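About Us

Tretell is a small workshop that tries out grippers, arms, cameras and controllers for people who have to buy them and would like to know what they're getting into first.

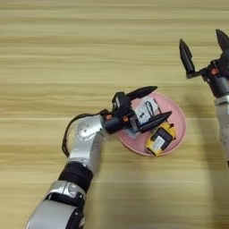
We got going because Herman Yusof had spent years choosing equipment from catalogs, and he was tired of finding out in the second month that a set of fingers which handled cartons beautifully couldn't get under anything flat. He and Syafiqah Pattinasarany rented a room, bought two secondhand arms (one of them still has a temper) and began lending out their afternoons to friends at other firms. The friends told their friends, and now we are 5 people with a good deal more shelf space than we started with, all of it full.

What we do is pretty homely, really. You tell us what your arms need to pick up, and we go and find things like it - cards, little boxes, lids, pouches, whatever is close. Then we run every gripper on your list through the same set of 30 picks, with the same controller and the same lighting, and we write down what happened, including the grabs that went wrong. Flat things are our favorite, I have to admit. A thin card lying on a dish will tell you more about a fingertip than a whole morning of wooden blocks, and we could talk about that for longer than you'd probably like!

Our longest job so far was for Ginting, who asked us to compare pointed fingers with wide padded ones for mixed small goods. It came to 56 pages, and Syafiqah still apologizes for the length. For Hitar we looked mostly at wrist cameras and cable routing, a subject that gets very little love and causes an awful lot of stopped machines.

We don't sell hardware and we don't take a commission from anyone who does. Pumance, our own logging software, comes free with every report.

Visitors are very welcome, so do write ahead and bring a bag of your most annoying parts. Herman will put the coffee on.

Page last updated 12/21/23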